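4. What the women at the Parnberg depot told us

I should say at the start of this section that I went in expecting to write mostly about rude colleagues. I'd read the older studies, I'd worked two summers in a bus garage myself, and I had a whole page of questions ready about jokes in the mess room. Renu Srivastava, who did half of the interviews with me, kept telling me to put the page away and let people talk. She was right, and most of what follows comes from the bits of the conversations I hadn't planned for.

We spoke to 30 women who drive or repair buses and trams, 21 of them at Parnberg and the rest at the smaller Skorton depot across the river. Most interviews were done in the canteen, usually before the early shift went out, so our recordings are full of cups and chairs and somebody's radio. A few women asked us not to record at all, and for those we only have notes (mine are terrible, Renu's are lovely).

4.1 Getting in

Almost everyone had a story about the first day, and they were much more alike than I'd thought they would be. There was no locker. The jacket was a man's medium. The supervisor had been told to expect a trainee and had pictured a lad of nineteen. One driver, who had left a job in a bakery to train, said she spent her first week being asked whose wife she was, and she told it so cheerfully that I didn't notice until I typed it up how often she came back to it.

Families came up a lot too. Mothers worried about the late shifts, fathers went quiet, and in two cases a husband was the one who'd spotted the advert and pushed the application across the table! I had put families down under "obstacles" in our first coding scheme and we had to pull that apart completely, as the same aunt could be against the idea in March and showing off the uniform photos by summer.

The survey part of the project gives some background here. Of the 1,614 staff who filled in the form across both depots, women were far more likely to say they'd heard of the job through a friend already doing it. I don't want to lean on this too hard, given how few women there were to ask, but it fits with what we heard in the canteen.
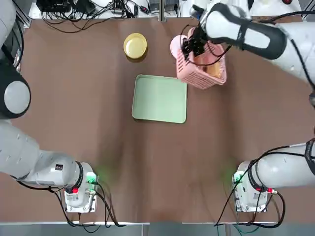 Figure 3. Pink plastic basket with a gripper on its rim, and two white arms mounted on a brown tabletop.

Did the women who came in through a friend stay longer than the others?

Mostly they did, at least at Parnberg, where we could follow people for long enough to tell. At Skorton the numbers are too small for me to say anything sensible, and two of the drivers there had moved over from Parnberg anyway, so it's hard to know which side to put them on.

4.2 Staying in

What kept people, when we asked straight out, was nearly always the rota. I'd hoped for something a bit grander. But a driver with small children can't do much with a friendly manager if her shifts change with a day's warning, and the fixed rota that Parnberg brought in after the Sengar agreement came up in interview after interview. Several women could recite their shifts for the next month without looking.

Toilets came up nearly as often. On the long route out to Jorkness the turning point has one cabin, and for years the key was kept with the men's cleaning crew. Around 79 minutes can pass between proper stops on that route, and the women who drive it have worked out habits about tea and water that they described to us in great detail. Archana Mathur, who read an early draft of this paper, wrote "this is your chapter" in the margin beside that passage, and I did think about it.

The workshop was different again. The mechanics we met talked less about colleagues or rotas and more about being handed the same small jobs over and over, brake pads and wiper motors, while gearboxes went to whoever was standing nearest the foreman. One of them had started arriving early so that she would be the one standing nearest. She got her first gearbox that way, and by the time we came back for the second round of interviews she was teaching a new starter to do the same.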